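Robotique de service — Module 4, notes de la visite
Document rédigé par Defne Erdem pour le groupe du vendredi

1. Avant la visite

Nous serons reçus à 14 heures dans l'atelier de Zernora, au fond de la cour, par la porte marquée Uysal (l'ancien nom est resté sur le mur). Le groupe est de 27 personnes, donc nous entrons en deux fois. Merci de relire chez vous le chapitre sur les pinces parallèles et d'apporter la feuille d'observation, car elle sera ramassée à la sortie.

Les sacs restent à l'entrée. On peut prendre des notes debout, il n'y a pas de chaises près du poste.

2. Ce que l'on regarde

La démonstration porte sur les objets souples. Un bloc rigide garde sa forme quand on le saisit : sa position et son orientation suffisent presque pour le décrire. Un câble, au contraire, change de forme à chaque mouvement, et aussi par son propre poids. Pour cette raison, le poste utilise deux bras, et il faut observer surtout la relation entre les deux pinces : leur distance, leur angle, et la boucle que forme le câble entre elles.
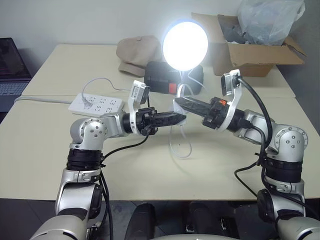

Fig. 1 — Poste à deux bras : les pinces, le câble blanc et la lampe allumée.

Chaque bras porte une petite caméra au-dessus du poignet. La vue de tête donne la disposition générale de la table ; les vues de poignet servent pour la fin du geste, quand les doigts de la pince sont proches de l'objet. Dans le cours nous avons appelé cela « vue globale » et « vue locale ». Je vous demande d'employer ces deux termes dans le compte rendu.

Remarque sur l'éclairage. Une source forte placée devant une caméra peut saturer une partie de l'image, et un câble blanc sur une table claire offre déjà peu de contraste. Réfléchissez à ce que vous changeriez en premier : la lumière, la couleur du fond, ou le réglage de l'exposition. Il n'y a pas une seule bonne réponse, mais le choix doit être justifié.

3. Vocabulaire à connaître

Effecteur : l'outil au bout du bras, dans notre cas une pince.
Préhension bimanuelle : saisie ou manipulation avec deux effecteurs coordonnés.
Occultation : une partie de l'objet est cachée par un autre objet ou par le robot lui-même.
Épisode : un essai enregistré, du début du geste jusqu'à sa fin.

4. Les données

Zernora conserve ses essais dans une base interne nommée Tundutach. Pour la famille « câbles », elle contient 743 épisodes, et nous en recevrons 50 pour les travaux pratiques. 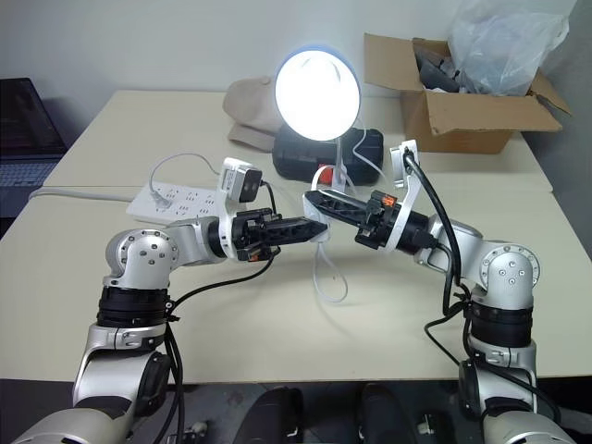

Avant de calculer quoi que ce soit, regardez cinq épisodes en entier, à vitesse normale. Notez le moment où chaque pince se ferme et le moment où elle s'ouvre. Les étudiants commencent souvent par les courbes des articulations et ils oublient l'objet — l'année passée, un groupe a classé comme réussis des essais où le câble n'était plus tenu.

5. Compte rendu

Deux pages au maximum, avec un schéma fait à la main. Le schéma doit montrer les deux bras, les trois points de vue et au moins une zone d'occultation. Le binôme qui travaille sur le projet Flarora peut remplacer le schéma par celui de son propre poste, à condition de me prévenir avant la visite.

À déposer dans le casier du module, le vendredi suivant, avant midi.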